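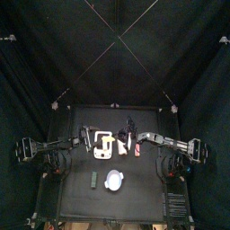 Wed 11 March - Black enclosure, cloth and small parts

Spent the morning on the enclosure again. The black cloth is now draped on the walls and I am mostly satisfied with it. There are still folds on the left and right sides, some vertical and some going diagonal. I tried to pull them flat by hand, but then the cloth moves at the top and I get a new fold in another place. I leave it like this for now. If somebody has time, a steam iron at low heat is worth a try, on the spare piece first.

The cloth is the second roll from Mumwood. The first roll, from October, was more gray than black under the lamps and it left dust on everything. The new one is heavier. We paid for 17 meters and there is enough left for one more wall, it is in the cabinet under the window.

The two thin lines that make the X: please do not hang anything on them. I checked the tension with a finger only, both feel the same to me. I want to check again next week with the small spring scale, when it comes back from the Hodžić workshop.

Brackets. I went over the screws at the back edge of the table frame, both star-shaped corners and the small fittings between them. One screw at the back left took almost half a turn. The high brackets on the sides I did not touch, I need the tall ladder for this.

Small parts for the Kilolell sorting set: the white tray stays on the table, and the small pink piece belongs to the set too, so please do not take it to the other room. Nearly 400 pieces are still in bags and have no label. The label sheets from Pokance have 29 stickers each, a strange number, and the glue is weak on the soft bags. Maybe better to write on the bag with a marker.

To do:
- brush the cloth, lint is visible when the lamps are on
- order black thread and more clips
- wipe the black table top with a dry cloth, no spray
- ask if the remaining bags can be stored on the lower shelf

Stopped at lunch. Labels continue tomorrow.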